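Salle Amato - contrôle avant concert
Visite du lundi 1er août 2022

1. Issues de secours : conforme. Les deux portes s'ouvrent. Celle de gauche chante en ré mineur, prévoir de la graisse avant la première note.

2. Jauge : 176 places assises, affichage en place à l'entrée. L'ancien panneau annonçait 589, sans doute en empilant le public. À décrocher.

3. Extincteurs : conforme, sauf celui du bar, caché derrière l'affiche du festival Sevuvent. Très belle affiche. À déplacer quand même.

4. Coin restauration : à revoir. Grille-pain à éloigner des rideaux, plan de travail à garder dégagé les soirs de concert.

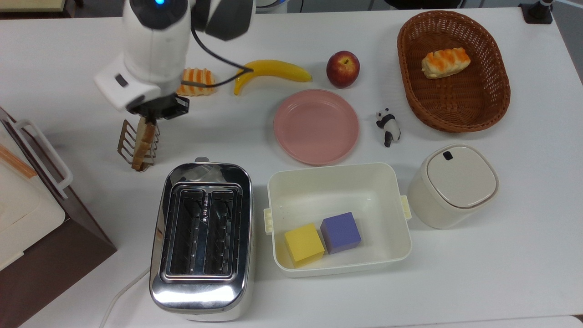

Point 4 - tranche de pain dans le porte-toasts.

5. Câbles de scène : non conforme. 10 mètres de rallonge traversent le passage des musiciens. Le bassiste les enjambe avec grâce, le trombone beaucoup moins. Passe-câbles à poser.

6. Praticables Buvon : une vis manquante au pied arrière droit. La cale actuelle est une pochette de disque avec l'étiquette Cultura encore dessus - ingénieux, mais refusé.

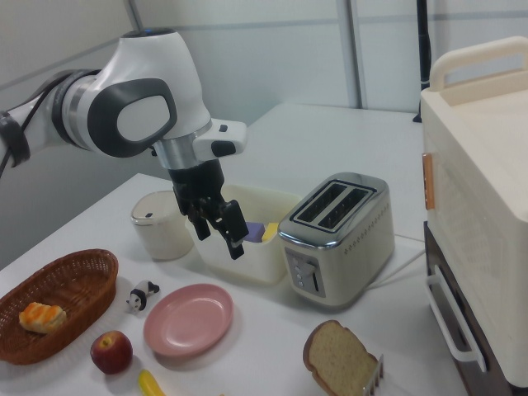 7. Niveau sonore : afficheur en panne, bloqué sur 40 dB. Flatteur pour un groupe de cumbia, à remplacer avant la reprise d'octobre.

8. Bouchons d'oreilles : distributeur vide. À remplir.

Avis : favorable sous réserve des points 3 à 7.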